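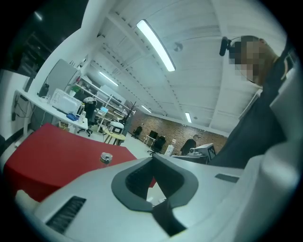
The Last Train Out of Vustberg

I missed the night train by five minutes, and I blame the soup.

You have to understand about the soup in Vustberg. They bring it in a bowl the size of a hat, and the woman who runs the station cafe stands over you until it's gone. I'd told her I had a train. She said everybody had a train. So I ate, and I ran, and I got to platform two just in time to see the red lights go around the bend with my suitcase on board (I'd put it on early, like a genius).

The next one was in the morning. I had 36 crowns, a wet scarf and a library book I'd already finished. It was December and the waiting room had one heater, and sitting right up against it was an old man in a very good coat.

"Trostitz?" he said.

"Trostitz," I said.

"Me too. I missed it on purpose."

His name was Rodrigo Campos and he'd been missing trains on purpose, he told me, for 36 years. Not every week! Just when he felt like it. He'd sold pianos up and down that line, and the first time it was an accident, and he'd met his wife in the very chair I was dripping on.
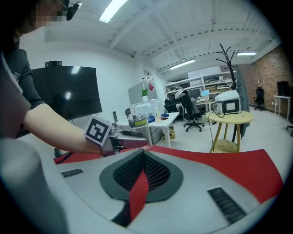

My grandmother used to say you should never ask a stranger a second question, but I'm bad at that, so I asked him what he did all night. He said mostly he played Forko, a card game I'd never heard of, and he pulled a deck out of that beautiful coat and dealt before I could say no. I still can't tell you the rules. You get points for threes unless somebody has said "Zulu," and then you lose them all, and he said "Zulu" a lot. He pushed his sleeves up to play, and I did too once the heater got going, my bare arm reaching out across the bench like the one in the picture, except all I had at the end of mine was a losing hand.

By two in the morning I owed him 1,000 points and he'd told me about his wife. She'd been gone a while. She used to meet him off the early train with a roll wrapped in a napkin, and she never once believed he'd missed the night one by accident, and she never once said so.

"Did you ever tell her?" I asked.

"I was going to," he said, and looked at his cards for a long time — a really long time, even for Forko.

I fell asleep somewhere after that. I remember the heater clicking and somebody putting something heavy over my knees, and thinking how nice it smelled, like cedar and cough drops.
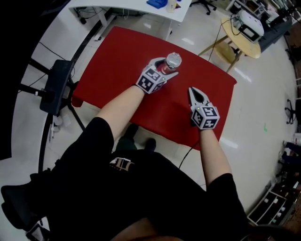
Morning

The train was already in when I woke up. I had the coat on me and the deck of cards in my lap, and the chair by the heater was empty. I ran down the platform looking in all the windows. Then I saw him through the cafe door in his shirtsleeves, bent over a bowl the size of a hat, with the woman standing guard.

I knocked on the glass and held up the coat. He pointed at the train with his spoon. The whistle went.

I stood there another second, and then I went in and sat down, and she brought me the soup.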